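Consumer Claims and Evidence, Handout 7
Toys that "boost development": reading the claims

Read before Monday's seminar. Bring one package or printed ad.

Most of what is printed on a toy box is not a finding. "Supports fine motor skills" can be said of a spoon. The word "supports" commits the seller to nothing, and the same goes for "helps," "encourages" and "designed to." Underline these words first and see what is left.

The Zirkix study is our main case. The firm's leaflet says children who used its textured set "showed improved focus." The report behind it covers 28 children over 7 weeks. Parents filled in the ratings, and they knew which toys their child had been given. There was no comparison group. Children that age change a good deal in 7 weeks whatever is in the toy box.
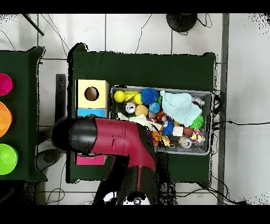
A comparison group would have helped, but only a decent one. Ask what the other children got. If they got nothing new, any effect may be plain novelty, and a cheap ball from the supermarket might do as well.

The Mudavura survey is larger, with 113 families, and I trust it only a little more. Families chose for themselves whether to buy the toys. Those who pay for "developmental" products may also read aloud more, or have more free time. The authors mention this on the last page, after the charts.

Questions for the seminar
Who paid for the study?
Who did the rating, and what did they know?
What was measured, and was it picked beforehand?
How many families dropped out?

Reading: Czarnecka report, section on parent ratings. Skip the foreword, it is advertising.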